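**供即时发布**

**Atdale 说明 Tidar"继续运行"故障：请先别按那个键，更新已经可以装了**

2024年4月4日

各位编辑、各位用户，还有这几天一直在给我们写邮件的朋友，大家好。我是 Tsz-kin Hsu，在 Atdale 管 Tidar 这个产品，就是给桌面分拣机械臂用的那套控制软件。以往我们发新闻稿，都是请人写得漂漂亮亮，引号里再塞两句我自己都没说过的话。这回我想自己写，啰嗦一点，请多包涵。

先把要紧的放前面。Tidar 三月的那次更新里有一个故障：机械臂在暂停之后，如果操作员挪动了台面上的东西，再按"继续运行"，机械臂有可能照着暂停之前记下的台面情况往前走，对后来摆过来的东西"视而不见"。它会撞上去。没有人受伤。硬件急停一直是好的，跟这个故障没有关系，该按就按。

如果您装了三月的更新，在换上新版本之前，请不要使用"继续运行"。暂停之后请走完整的复位流程，让机械臂回到原位，重新识别台面，再从头开始任务。慢是慢一点，我知道，产线上的同事肯定要骂我，骂吧。

还没装三月更新的用户不受影响，什么都不用做，直接等着升到新版就好。拿不准自己是哪个版本的，打开 Tidar 的"关于"页面，看一眼版本说明里有没有"快速恢复"这一条，有的话就是受影响的版本。

**事情是怎么来的**

最早告诉我们的是 Lam。Lam 是我们的老用户了，他们的车间用 Tidar 做小零件的分拣，把散在台面上的零件夹起来放进料箱。三月里有一次，操作员看见一个零件卡得不太对，按了暂停，顺手把料箱往里挪了挪，腾出地方把零件拨正，然后按了继续。这套动作他做过无数遍，我自己在现场也这么干过，说明书里也写着可以这么干。

结果机械臂起步以后没有绕开料箱，前臂直接推在箱子侧面，把箱子推歪了，零件撒了一地。操作员马上拍了急停，机械臂停住了。箱子裂了一道口子，夹爪的一根手指变形，人站在围栏外面，没事。

Lam 当天就把日志发过来了，还附了一段写得特别客气的话，客气得我看了脸上发烫。我们请他们先把同一条线上的三台机械臂都停下来，他们二话没说就停了。停线是要花钱的，这笔损失我们跟 Lam 已经谈好怎么补，具体数目是两家之间的事，这里就不写了。

说实话，刚收到日志的时候我们判断错了方向。第一反应是相机，怀疑镜头脏了，或者光线变了，识别模块没认出箱子。我们让 Lam 的同事擦镜头、换灯、重新标定，折腾了他们大半天。后来才发现识别模块压根没有被叫起来干活。这半天是我们白白浪费人家的，我在这里再道一次歉。

**到底是哪里坏了**

我尽量讲得不绕。

Tidar 每次出发之前要做两件事：看一遍台面，然后按看到的东西规划一条路。旧版本里，暂停再继续也算一次"出发"，所以会重新看、重新规划，代价是每次继续都要等一会儿。用户抱怨这个等待抱怨了很久，我们也觉得烦。三月的更新里加了"快速恢复"，把暂停之前看到的台面和算好的路都存下来，继续的时候直接拿来用，省掉那段等待。

设计的时候，我们给它配了一个检查：如果暂停期间台面有变化，存下来的东西就作废，老老实实重新看一遍。问题就出在这个检查上。它比较的是"任务清单里的零件"有没有动，料箱不在任务清单里，料箱属于固定设备那一类。代码里默认固定设备是不会动的。

可是料箱当然会动啊！它就放在台面上，又没拧螺丝。写到这里我还是想敲自己的脑袋。

更麻烦的是，碰撞检测也用了同一份存下来的台面。按道理它应该是另外一双眼睛，独立地看一眼前面有没有东西。为了省算力，我们让两边共用了一份数据，于是一边错了，另一边跟着点头。力矩保护倒是起作用了，机械臂推箱子的时候电流往上走，也确实触发了降速，可是阈值是按夹取重物的工况设的，推一个空了一半的塑料箱根本到不了停机那条线。

**我们在仿真里做了什么**

负责测试的是我的同事 Chak-lun Chiang。他是第一个跳出来说"别再擦镜头了"的人。他把 Lam 的日志整理成一个场景，搬进 Wikard 里重放。Wikard 是我们自己用的仿真环境，每个版本发布之前都要在里面跑一大堆任务，三月的版本也跑过，全部通过。

那为什么当时没抓到呢？Chak-lun 查了一遍，原因挺让人难受的：Wikard 里的暂停测试有很多，暂停在半空，暂停在夹取前，暂停在放下之后，各种都有，可是暂停期间台面上从来没有东西被挪动过。仿真里的世界在暂停的时候是冻住的。现场的人按暂停，本来就是为了伸手进去动点什么，我们的测试却假设谁都不动手。

他改了测试脚本，让暂停期间的物体可以随机移动，料箱、零件、垫块都算，移动的幅度从轻轻一碰到换个位置都有。台面布局也打乱重排，箱子有时候离机械臂远，有时候就挨在旁边。

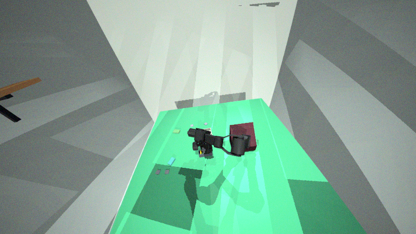

*Wikard 仿真画面：绿色台面上的黑色机械臂与深红色箱体，周围散放着小块物体。*

受影响的版本一共跑了 2277 次暂停再继续的任务，其中 331 次机械臂碰到了被挪动过的箱子。这两个数字我想了一会儿要不要写出来，市场部的同事的脸色也不太好看。还是写吧。我得说明一下，这些任务是专门往故障上凑的，日常使用里碰上的机会没有这么高，可我也不打算拿这句话来安慰谁，撞一次就够受的了。

同一批任务，换上修好的版本又完整跑了一遍，一次碰撞都没有。我们随后在自己实验室的真机上也试了，操作员照着 Lam 现场的动作来，暂停、挪箱子、继续，机械臂每次都停下来重新看台面，然后绕着走。Chak-lun 还不放心，趁暂停的时候往台面上扔各种东西，水杯、卷尺、他自己的午饭盒。饭盒没被撞。

**新版本改了什么**

改动一共三处，我按重要程度讲。

第一，"快速恢复"拿掉了。继续运行一律重新识别台面、重新规划。等待时间回来了，对不起，大家又得等那一会儿了。我们以后也许会把它做回来，但要等到我能对着 Lam 的操作员讲清楚它为什么安全的那天，现在我讲不清楚。

第二，碰撞检测跟路径规划分开，各用各的数据。碰撞检测在每次起步前单独取一帧新的画面，取不到就不许动，界面上会提示"等待台面画面"。如果您看到这个提示老是不消失，多半是相机连接有问题，请联系我们，不要想办法绕过去。

第三，起步阶段的力矩阈值调低了。机械臂从暂停状态恢复，刚开始走的那一小段会更慢，也更"敏感"，推到轻的东西就会停。有些用户的夹具比较重，可能会遇到误停，这个可以在设置里申请调整，我们会有工程师跟您一起看，暂时不开放自己改。

"固定设备"这个分类也在改，代码里还有别的地方用到了它，我们正在一处一处查。目前没有发现同类的问题，查完之后会单独发一份说明，有什么就写什么。

**用户需要做的事**

受影响的用户，我们已经逐个发了邮件，邮件标题是"Tidar 继续运行故障，请阅读"。要是没收到，先翻翻垃圾邮件，再没有就直接给支持团队打电话，别等。

装新版本之前：

- 停用"继续运行"，暂停后走完整复位。
- 伸手进入台面区域之前，按您单位原有的规程锁定设备。软件暂停从来都不能代替锁定，这一条跟故障没关系，老规矩。
- 如果最近机械臂碰过什么东西，哪怕只是轻轻蹭了一下，请检查夹爪手指和前臂外壳，并把当时的日志导出来留着。

装新版本之后：

- 做一次台面标定。
- 按随更新附带的检查单，用空箱子试一遍暂停、挪动、继续。低速做，人站在围栏外面。
- 把检查单发回给我们。这个不强制，不过我真的很想收到。

没有联网的设备，我们会寄更新盘，也可以安排人上门。夹爪或者外壳因为这个故障碰坏了的，免费换，保修期过了也换。不用写长篇的情况说明，日志发来就行。

**还有几句话**

这份稿子发出去之前，我给 Lam 那边看过，问他们介不介意写上名字。他们说写吧，写清楚一点，别的车间看到也好早点停手。我很感谢。那位操作员不想露名字，我就不写了，他急停按得真快。

Chak-lun 让我加一句他的话，原话是："仿真通过，只能说明我们想到的那些情况通过了。挪箱子这件事，去现场站一上午就能看见。"所以从这个月开始，Atdale 写测试的同事要轮流去用户车间待着，看大家平时到底怎么用暂停键。第一站就是 Lam，他们答应了，条件是我们自己带午饭。要是您那里也愿意让我们的人去站一站，请告诉我们，去的人会穿好防护，不碍事，也不推销东西！

也有记者朋友问，会不会因为这件事推迟 Tidar 后面的版本。会的。原定的功能先放一放，人都在查代码。新的时间表还没有，有了再说，我不想现在随口报一个日子，然后又回来道歉。

还有人问我们会不会把修改后的 Wikard 测试场景公开。我个人很想，Chak-lun 更想，现在在清理里面跟用户现场布局有关的内容，清理干净、相关用户都点头之后，会放到支持网站上，做同类设备的同行也可以拿去用。你们家的料箱大概也没拧螺丝。

**关于 Atdale**

Atdale 开发桌面机械臂的控制软件与仿真工具，产品包括 Tidar 控制软件和内部测试使用的 Wikard 仿真环境，用户主要是做小零件分拣和装配的车间。

**联系方式**

媒体问题请找 Tsz-kin Hsu，技术细节和测试数据可以找 Chak-lun Chiang，都可以通过 Atdale 支持网站上的"故障说明"页面留言，我们两个会自己看，自己回。设备正在出问题的用户请不要留言，直接打支持电话。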